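Household notes: the desk by the wall, and how to keep it clear

Written by Réka Bognár, February 7, 2024

For six years I worked at a desk which was too full. I did not notice it, because the things came slowly, one cup and one cable at a time. Last July we moved to a smaller apartment and I had to carry everything from this desk in my own hands. Then I noticed it. I want to write down what I do now, and maybe some of it is useful also for you.

Where to put the desk

Put the long side against a wall, if you can. Things do not fall down behind it so easily, and a tall item on the top has something at its back. My first desk stood free in the room and I picked up pencils from the floor every evening.

Before you push the desk to its place, clean the wall and the baseboard. Use a damp cloth with one drop of dish soap, then a dry cloth. It will be a long time until you see this part of the wall again.

If the desk has a T-shaped leg frame, look where the foot bars go. They come forward into the room, and a bare toe will find them. After my husband hit his foot the second time, I turned the desk a little so that the bar is not on the way to the window. On a white bar the shoe marks are easy to see. An old toothbrush with a paste of baking soda and water takes them away, but rub softly and try first at the back side.

The floor under it

We have herringbone parquet, and I love it, but it does not forgive sand. Vacuum under the desk once in the week with the soft brush. Go along the pieces and not across them where this is possible (with herringbone you must change direction all the time, I know).

Never pull a desk over parquet. Two people lift it, one at each end. If you are alone, put a folded wool blanket under each foot bar and slide it very slowly. Felt strips under the foot bars are cheap, and I change mine when they become flat. My neighbor Lorne Gill glued rubber ones on his desk, and they left gray lines on the varnish which did not come out with anything. He tried vinegar too, and this made a dull spot. So please no vinegar on varnished wood.

For washing, the mop must be nearly dry. Wring it, then wring it again.

A wire shelf on the top

This was the best change I made. A small shelf unit from metal grid uses the height, and the tabletop stays free for working. Mine is 634 millimeters tall and stands at the end of the desk where I do not write. Choose the end which is far from your working hand. I am right-handed, so it should be on the left, but the window is there, and I got used to it.

Some advice for the grid kind:

Heavy things go down, light things go up. Paper and dictionaries at the bottom, the box of envelopes on top.

Keep it near the wall, but leave two fingers of air so that the wire does not scratch the paint. A small piece of felt on the back corners also helps.

Thin things fall through the grid or stand crooked. Cut a piece of stiff cardboard to the size of the shelf and lay it in. I cut mine from a shoe box.

The dust sits on the wires where you do not see it. Use a dry paintbrush, the wide one, from top to bottom, and wipe the tabletop after this and not before.

If the unit is put together from panels, press all the connectors again after the first week. Mine became loose at one corner.

My friend Serena Marras ties her grid panels with cable ties and cuts the ends with a nail clipper. It looks clean and it does not catch your sleeve.

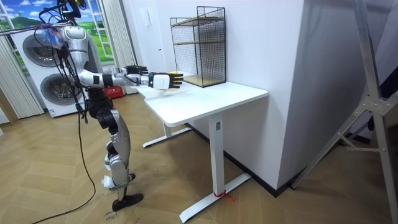 White desk against the wall, with the wire-mesh shelf unit at the far end of the top.

Cables and string

A cable that hangs to the floor is the thing I worry about most. The vacuum takes it, the chair goes over it, and our cat has her own opinion. Lead it along the underside of the tabletop with adhesive clips and then down behind one leg. Clean the place with rubbing alcohol before you stick the clip, and wait one day before you hang anything on it.

For marking I use short pieces of colored yarn. Red is for the lamp, green is for the printer. I tie the same color at the plug and at the other end, so I do not have to crawl under and guess. Paper labels come off in summer when it is warm, yarn stays.

White tabletops

Coffee rings: warm water first, then a little baking soda on a wet cloth. Ballpoint ink: rubbing alcohol on a cotton pad, dab it and do not rub, or you make a blue cloud. Glue from old stickers: cooking oil, wait ten minutes, wipe, then dish soap to take away the oil. I do not use the scratchy side of the sponge at all, it makes the surface matt and afterward it takes the dirt faster.

Rounded corners are easier to wipe than sharp ones, but the edge underneath collects grease from the hands. Pass the cloth also there.

In the evening

I put the cup in the kitchen, the papers on the shelf and the pen in the jar. It takes me less than two minutes. On the days when I am too tired, I take only the cup.

If you have a good method for ink on a painted wall, please write to me. I have one spot left near the printer and I tried already the eraser and the bread.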